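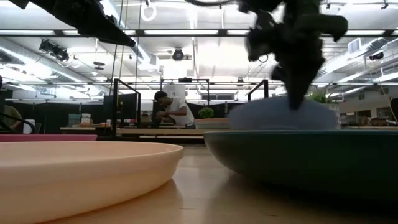

From: Lachlan Pearce
To: tableware list
Date: 03/11/2014
Subject: Re: Is colored everyday ware worth the trouble?

Anahera Hapeta wrote:

> I'm going to try once more to talk the doubters round. We changed over
> from plain white to mixed colors at home last April and I wouldn't go
> back. Everybody has a color, so everybody knows which plate is theirs,
> and the table looks cheerful even when dinner is leftovers. We have the
> Gremness plates in most of the shades plus one of the big Stiteo bowls.
>
> The old argument against it was that you can't replace a broken one.
> But if nothing matches to begin with, a replacement doesn't have to match
> either! You buy whatever color they have that week. I've also found that
> people stack them properly because they enjoy putting the colors in
> order. My set came to 17 pieces and it all fits on one shelf.
>
> The matte finish is lovely, much nicer than shiny. No marks so far.
>
> Lachlan, I know you'll have something to say.

I do, and I'll take it in order, minus the part about leftovers, where I have no quarrel with you.

First, "everybody has a color." I have heard this from three households now, and in every one of them it lasted until the dishwasher was half full. Then whoever wants toast takes what's clean. If the point is to know whose plate is whose, you need as many clean colors as people at every meal, so you either wash up far more often or own more plates. I suspect most people end up owning more plates. The shops will not be sorry.

There's a second problem with it, which is that the colors sold as different are often not very different. Sit down under warm kitchen light with a terracotta, a peach, a tan and a cream and ask a tired eight-year-old which one is hers. I tried something like it with my sister's kids and there were tears over peach. Teal, gray and magenta gave no trouble at all. So if you must do this, pick colors that sit far apart, and skip the whole sunset end of the chart except for one. The catalogs do the reverse, because the sunset colors look good in a pile together. 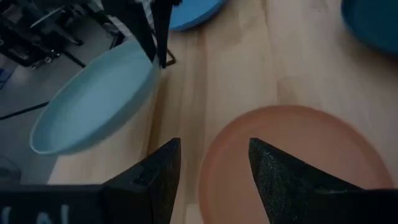
Light matters more than people on this list admit. Most of us choose plates in a shop with spotlights, or from a printed page, and then eat off them on a dull evening in November. I now carry a plate over to the door before I pay for it. Pale blue suffers worst in my opinion. In daylight it's a pleasant color and by six o'clock in my kitchen it's gray, and mashed potato on it is a sad business. Terracotta goes brown but at least food looks like food on it.

Tables come into it too. You have never said what yours is, Anahera. On a pale wood table nearly any color looks good, and I think half of the praise for colored ware is praise for pale wood tables. My own is dark and has been in the family longer than I have. I laid out four of my neighbor's colored plates on it and the darker ones just sank. The white ones she'd kept for company looked better than any of them. I don't offer that as proof, only as a thing to try before spending money.

Second, replacements. Your argument is that if nothing matches, anything will do. I'd like to believe it, but color is the least of it. What has to match is the size and the rim. Two makers will both sell you a dinner plate and one will have a low rim and the other a raised one with a bit of a roll to it, and they will not nest. Put the odd one in the middle of the pile and everything above it rocks. I have a Konder plate that was bought as a stopgap and it has lived on top of the stack ever since, so it's the one we use every day, so I expect it to be the next to break, and then I will be rid of it.

Even the same maker changes things. I measured two Gremness plates bought a few years apart, supposedly the same line, and the later one was a shade smaller across the foot. You wouldn't notice at the table. You'd notice in a rack with fixed slots.

Third, people stack them properly because they enjoy the colors. Do they? Your people might. At the hall supper here we had 21 mixed plates go through the kitchen and I saw them come back with bowls under plates, small under large, and one fork still in the pile. It may be that you are the one who puts them in order, and that they were always going to be in order at your house.

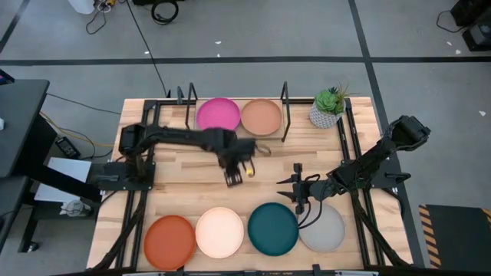
What I will grant is that setting out goes faster. A row of different colors along the edge of a table is easy to check at a glance, and if one place is missing you see it sooner than you do with white. I found that out at the same supper, and I was a little annoyed to find it out. Spacing them by eye was easier too. I have no explanation and I'm not going to make one up.

Fourth, bowls. You mention the big Stiteo almost in passing and I think it's the weak point in the whole setup. A broad, shallow bowl is a nice thing for salad and not much else. It takes the shelf space of a whole stack of plates, and if you put smaller bowls inside it to save room, which is what everyone does, you have to lift them all out again each time you want it. I've seen one with a smaller bowl wedged in it so firmly that the owner used the pair as a single heavy bowl for most of a winter. Buy the deep one or buy none. If you've found a way to store the shallow kind that doesn't involve the top of the fridge, please write it up for the list, I mean that.

Fifth, the matte finish. "No marks so far" is doing a lot of work in that sentence. Last April isn't very long ago for a plate. Mine are older, I only have a pair, and both have gray lines from knives that don't come off with baking soda or with the paste from the hardware store. The paste took some of the color off instead. On the light one the lines show up plainly. On the dark one they don't, but every smear of dried water does. Shiny glaze does mark in the end, but I have shiny plates from my grandmother that look better than my matte ones do now.

It would be useful if people who have had matte plates for a good while would reply with what they look like today, and say if they go through the dishwasher or get washed by hand. Please don't send what the box said. I've read the box.

As for cost, someone off-list asked what a full changeover would run to, for plates, side plates and bowls for a big table with spares. The quote forwarded to me was 3690, and I was asked if that was fair. I can't say if it's fair. I can say that I would not replace a cupboard full of sound white plates at that price or at a quarter of it. Buy two colored ones, use them hard, look at them again next spring. If you still like them then, buy more, and if the line has been discontinued by that time you'll have learned something about the line.

So put me down as unconvinced on the whole, converted on setting the table, and open to evidence on the finish. Anahera, what are you using for a rack? If it's the wire kind with narrow slots I'd like to know how the raised rims sit in it, because mine lean over and touch, and I think that's where the chips on the edges are coming from.

Lachlan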